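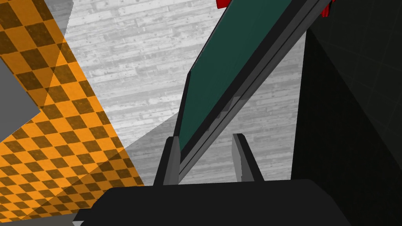
3.2 Setting up the wrist view in Trusitance

With the arm loaded and the gripper on, you're ready for the part most of us enjoy best: seeing the room from the robot's own hand. You'll need the Faltevo arm package, release 2, and 995 MB of free disk space for the room textures.

1. Open the Istby room from the Scenes menu and press Pause. The arm must be still while you attach the view.

2. In the parts tree, click the gripper palm. Choose Add view, then Lock to part.

3. Set the field of view to 74 degrees and press Apply.

4. Open the fingers fully. You want the palm along the bottom of the view, with the fingers rising from it.

5. Move the wrist slowly through its whole range with the slider. Walls and boards will swing past at very odd angles, and after a few goes you'll find you can read them surprisingly well!

Note: If the view stays level when the wrist turns, it is locked to the room and not to the palm. Go back to step 2.

Caution: Do not drag the palm itself with the mouse. This shifts the part away from its joint, and you will have to reload the arm.

3.3 Shadows and edges
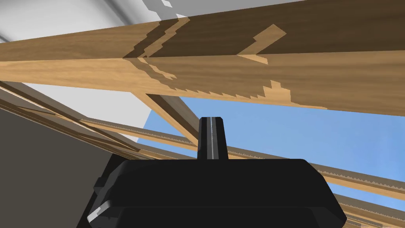 Shadow quality is set to Low when the room first loads, which keeps things quick but can be rough on fine detail. Before you change anything, take a good look at long, straight timber. A saw-tooth pattern like the one along the undersides of the thin rails is worth chasing, as are stepped patches like those on the big beam. Work through these settings in order — a single one is often enough.

1. Raise Shadow detail by one level and press Apply.

2. If the teeth remain, set Shadow offset to 2 and look again from the same wrist position.

3. Save the result as a room preset.

Note: Kylie McAlister's preset, supplied in the Triệu folder, is a lovely starting point for timber rooms. Load it before step 1 and keep your own copy under a new name.

Caution: Changing Shadow detail while the arm is moving can freeze the view. Press Pause first.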